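Setup and Upkeep of the Drellside Table Cell
Project report, Mar 3, 2023

1. Background

The Drellside cell is a two-arm tabletop station used by students in the robotics lab for handling kitchen items. When our team took it over in January, the left and right arms could both move, but grasps on cups and plates missed often enough that the previous logs were hard to use. Our project was to bring the cell back to a known state and write down how to keep it there. We did not change the control software.

2. Mounting and cables

We started with the bases. Two of the bolts on the right base plate had worked loose, and the plate shifted slightly whenever the arm stopped hard. We cleaned the threads, put in new bolts from a Rundholm hardware kit, and marked each head with a paint line so that movement shows at a glance.

The gripper cable was the second problem. The old routing held it tight against the wrist with zip ties, and the outer jacket had begun to crack at the bend. We replaced the cable and left a loose loop near the gripper. The loop has to be long enough for a full wrist turn and short enough that it does not drag a cup off the table. It took us three tries to get the length right.

3. Work surface

The tabletop is white and reflects the overhead lights, which upset the depth readings near light-colored dishes. We put down a brown paper mat. It is cheap and dull, and it can be replaced when it gets stained or wrinkled. The items used in the trials are a tray, cups, a plate and a small appliance with a glass lid. 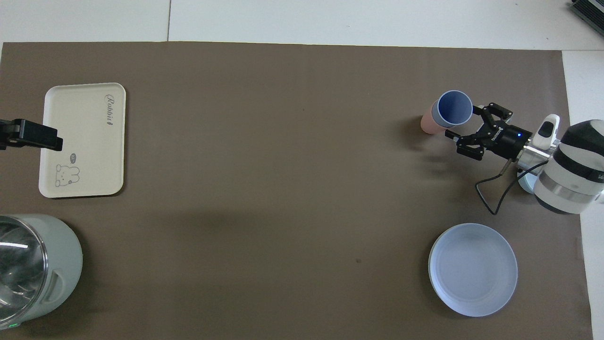 How often does the gripper need to be recalibrated?

Once every 3,000 open and close cycles, and again after any cable change or hard stop. The routine takes nine minutes with the Chae calibration script.

4. Results

We ran 31 cup grasps with the right arm before the repair and 31 after it. Missed grasps dropped from 9 to 3. All three remaining misses were on cups placed close to another cup, where one finger touched the neighbor on the way in. We think this is a planning issue and left it alone.

5. Maintenance notes

Check the paint lines before each session. Wipe the finger pads with a dry cloth. Change the mat when it no longer lies flat. Spare finger pads are in the drawer marked Dollaron, along with the hex keys for the base plates.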